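3.2 Sorting behaviour at the household level

The second part of the study looked at how people in Hinley decided what to do with small electrical goods they no longer used. Earlier work on kerbside collection has mostly dealt with paper, glass and food waste, where the choice is made several times a day and soon becomes a habit. Small electrical goods are different. A household may throw away only a handful in a year, and the item has often spent a long time in a drawer or a loft before anyone makes a decision about it.

We interviewed 69 adults, each from a separate household, in their own homes. Interviews lasted 30 minutes on average and were carried out by the second and third authors using the question sheet in Appendix B. Each person was asked to recall the last item they had got rid of, where it had been kept, and who in the household had made the decision. They were then asked to sort a set of printed picture cards into four piles: keep, give away, take to the recycling centre, and put in the general bin. Most cards showed common goods such as kettles, hairdryers and telephones. A few showed equipment that people were unlikely to own (Figure 4), so that we could see how they dealt with something they had no settled view on.

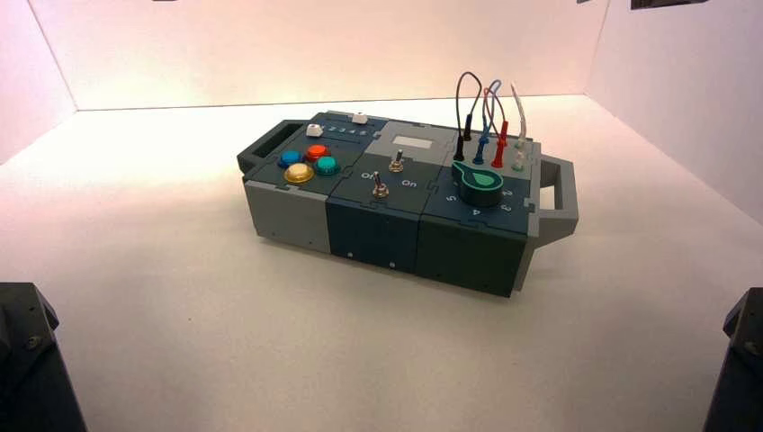
Figure 4. Modular electronic test box with a carrying handle at each end.

Answers for the common goods were fairly uniform. Kettles and toasters went to the recycling centre pile or the general bin, and very few people placed them under give away, even when told that the item still worked. Several said that a charity shop would not take anything with a plug. Two shops in the town did in fact accept tested electrical goods at the time of the interviews, but only people who had worked or helped in one of them knew this.

The cards in the unfamiliar set were sorted more slowly and with more talk. Size and apparent value mattered more than any idea of what the item was for. People who said that a thing looked expensive tended to place it under keep, and some added that they would ask a relative before doing anything with it. One woman in her fifties put three cards aside altogether and returned to them at the end of the interview. We recorded her final choice only.

Distance to the recycling centre had less effect than we had expected. Residents of the Fillov estate, who live furthest from the site, were as likely to choose it as those within walking distance. Car ownership was the stronger factor, in line with the findings of the postal survey described in Section 3.1, which had 87 usable returns. The opening hours came up often. The centre had closed earlier since February, and people in full-time work said they could now use it only at weekends.

Storage was the most common outcome for items recalled from memory. Goods were kept as spares, kept for parts, or kept for no stated reason. Where two adults were present they sometimes disagreed about whether an item was still in the house. We did not check these accounts, and the figures in Table 5 should be read with this in mind.

Related articles
Nam, M. and Torres, V.: Opening hours and the use of household recycling sites
Shin, Y.: What people keep in lofts
Mladenović, E.: Charity shops and second-hand electrical goods
Nam, J.: Picture cards as an aid in home interviews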